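Used Vehicles, Unit 3: Reading a Dealer Listing
Notes for the Lilport evening course – Notburga Eder
14 shares | 2 comments

A listing is a tiny puzzle, and I love these! Start with the model year, then engine size, then mileage. If one is missing, write it down as your first question for the seller.

Take the Kuneck wagon from our packet. The ad says "full options" and nothing else about equipment. Full compared to what? The Flendell trim sheet has three levels, and only the top one gets side airbags. Ask for the trim code every time.

Fabric and care labels get their own evening in September.

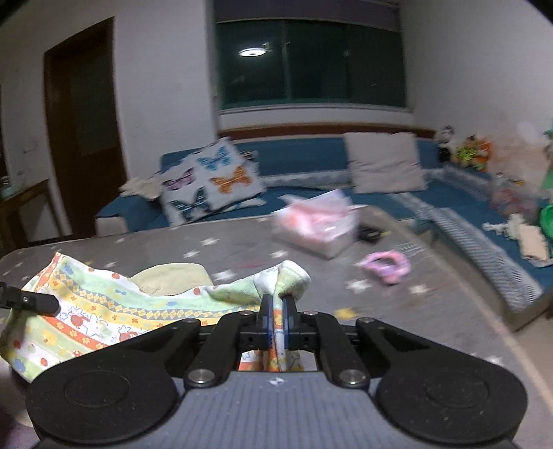
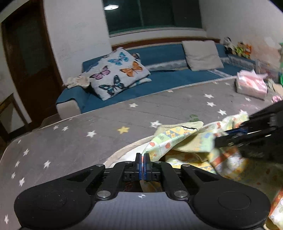 Comparing two ads

Ravindran Kotian brought in a great pair last term – same Pisharody sedan, same year, priced $1000 apart. The cheaper one had "new tires" but no service history. Look at these before you look at the price:
- number of owners
- date of last service
- region the car was built for
- wheel size (bigger wheels, pricier tires)

For next time, read listings 274 and 292 and mark every word you can't check from the paperwork. Bring a pencil, it gets messy!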